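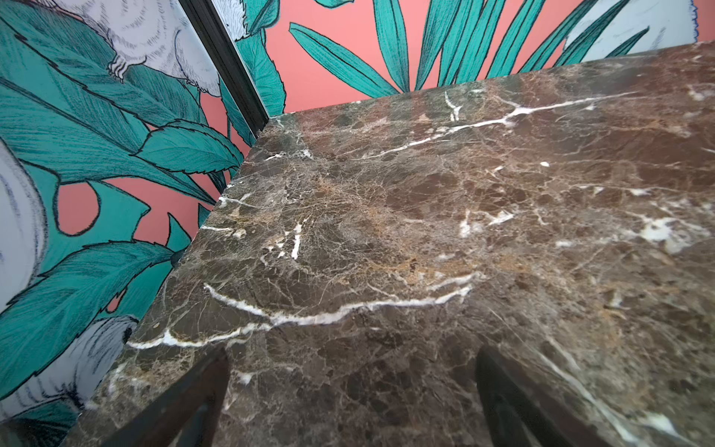 PRESS RELEASE | AUTOMATION AND MAINTENANCE

Stuvach publishes service procedure for two-arm handover cell

Print this page | E-mail this page

CHAIYAPORN, 2020-10-07. Stuvach has released the written service procedure for its Nernutum cell, an enclosed two-arm workstation used for handover trials with small plastic parts. The procedure replaces the commissioning notes issued with the cell last December and covers arm mounting, cable routing, gripper alignment and cleaning.

Both arms are bolted to a common front rail, and the rail is the reference for all other measurements. Technicians check the rail fasteners first, then the base of each arm, then the elbow and wrist. Any base that has been loosened is re-zeroed before the motors are powered.

"Most of our alignment faults were traced to the bases and very few to the grippers," said Nadiia Stetsiuk, service engineer at Stuvach. "The old notes started at the wrong end of the arm."

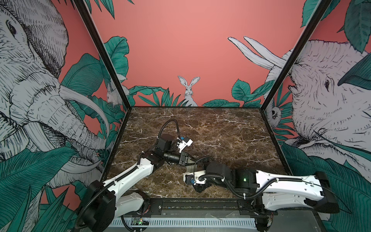

Handover check

The check is run at reduced speed after every base or wrist adjustment. The arms bring a test part to the middle of the table and pass it from one gripper to the other. A full set is 189 passes. The set is stopped and the wrist offsets are measured again after 4 failed passes.

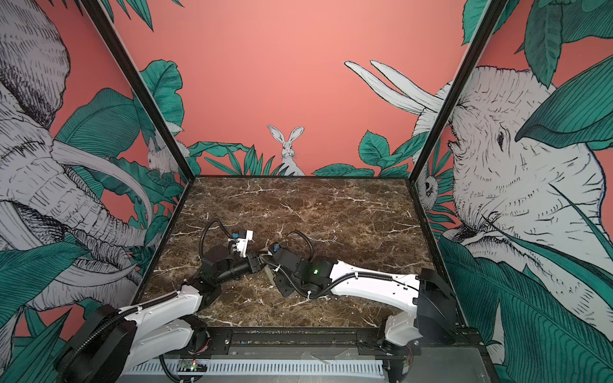 Cable routing takes up the longest section of the procedure. Conduit must follow the arm through its full range without pulling on a connector. On the upper links it is held close, as on the right arm, where white zip ties fasten the cable to the link. At the wrist it is left in a raised loop so that the joint can turn. Ties are replaced at each service and are not retightened.

Service intervals are set by gripper cycles. Finger pads are inspected every 1903 cycles and replaced on wear. Screws on the underside of the gripper are checked for torque at the same visit, with the part removed and the fingers open. 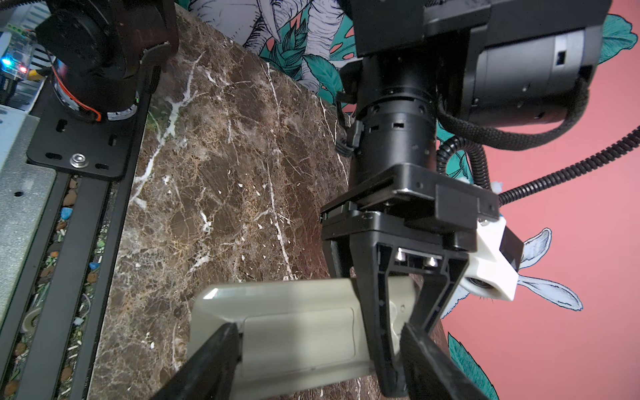

Pad replacement is followed by a fresh closing-force calibration and one full handover set. The rail channel is vacuumed before the set is run, and results are entered in the cell log under the technician's initials.

The development cell had logged more than 3489 cycles when the text was approved. Florencia Jara edited the procedure. Copies are supplied to Nernutum operators on request under the document title Hustach.

Contact: Manee Siriwan, Stuvach, Technical Information

Print this page | E-mail this page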